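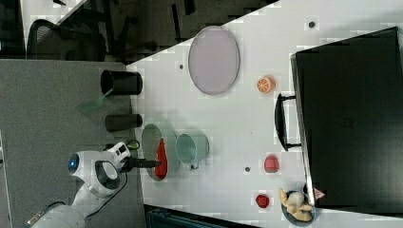 Is the tabletop kitchen set on schedule to be used for training?

Only in part. We have enough recordings to start a first training run, but not enough variety in them to expect much from it, and I would ask the board to read the totals below with that in mind.

Nindulitz project: progress report to Lekilow
Prepared by Érica Brito
6 August 2018

Where we stand

The plan approved in January called for 254 accepted demonstrations of simple kitchen handling by the end of this reporting period. We have accepted 200. On paper that looks close. I am less comfortable with it than the number suggests.

Half of the accepted set, 100 demonstrations, comes from a single task family: pick up one item from a plate or dish and put it down somewhere else on the table. These are the easiest to record and the easiest to accept. The remaining tasks are spread thinly, and anything that involves the oven door is barely represented. The original proposal treated all demonstrations as equal for counting purposes. I did not object at the time and should have.

How the recording is done

An operator guides the arm through the task while the overhead view and the arm's joint positions are stored together. A second person reviews each recording later and accepts or rejects it. We use toy food and ordinary dishes, set out on a white table under fixed lighting.

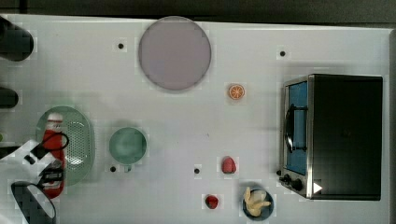

Overhead view: gripper at the red bottle, toaster oven and toy fruit at right.

The layout is supposed to change between recordings. In practice it changes less than it should. Operators move the item they are about to pick up and leave the rest alone, so the oven and the large plate have sat in nearly the same spots through long runs of the set. A model trained on this could learn where the plate usually is and look very capable until someone moves it. I have seen that result reported as a success elsewhere and I don't want us to do the same.

From now on the operator gets a printed layout before each block, and the reviewer checks that it was followed. This slows recording down. I think the slower pace is worth paying for.

Rejected recordings

Most rejections fall under one of these:

Item dropped or pushed off its dish
Arm hides the item from the overhead view at the moment of the grasp
Operator pauses mid-task and starts again
Task label does not match what was done

The second one bothers me most. The arm reaches in from the side and covers a good part of the left end of the table. Reviewers have been accepting recordings where the grasp itself can't be seen, on the argument that the joint data fills the gap. It may. We haven't tested that, and until we do I would not count on it.

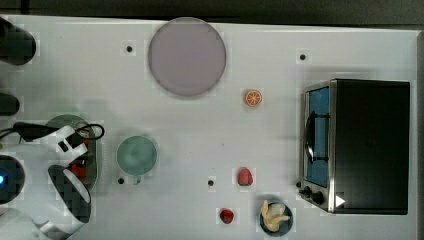 Gripper above the green plate, partly hiding it from the overhead view.

The Yüksel labeling tool

We moved task labels into the Yüksel tool partway through the period. The promised saving in review time has not shown up. Reviewers still write notes in a separate sheet and copy them over at the end. The tool also allows a recording to be saved with no label at all, and we only caught this when the export failed. The older labels were brought across by hand, and I would like them checked again before anyone trains on them.

The Prenness comparison

Prenness offered to run our recordings through their own training setup and compare the outcome with a set they already hold. Their first summary was positive. I would treat it with caution: the test layouts they used were taken from the same blocks as the training recordings, so the test was close to a memory exercise. I have asked for a second run on layouts the model has not been given. They agreed but have not set a date.

Next period

Recording will stop on the simple pick-and-place tasks, even though that will make the monthly totals look worse. The priority is the oven door, then tasks with two steps in sequence. We will set aside up to 5 layouts that never appear in training and keep them for testing only.

I am not requesting more money at this stage. I am requesting a change to the target. A count of accepted demonstrations rewards us for recording the same easy thing again, and I would prefer a minimum for each task family, with a smaller overall total if needed. A draft of the revised wording has gone to the Lekilow office. If the target stays as it is, we can reach 254 without much trouble, and I doubt the set would be any more useful than it is today.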